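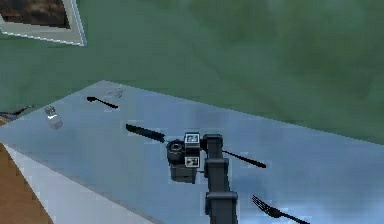 The landlord at Hunden tells me our laneway café is now the busiest thing on the block before 9 a.m., and could we please do something about the queue. I'll take that as a good start to the March report!

We served 867 breakfasts at Trostano this month, which is well up on February (the ricotta hotcakes are doing most of the work). I've dropped two slow dishes from the lunch menu and swapped our bread over to Kramer, so food costs should ease a bit. The Surik pop-up is three weeks behind while we wait on council for the outdoor seating permit. Your second instalment has gone on the coolroom and four new kitchen hires' wages, receipts attached. Dinner service is still my favourite bit of the plan, and I'll send you the draft menu in April.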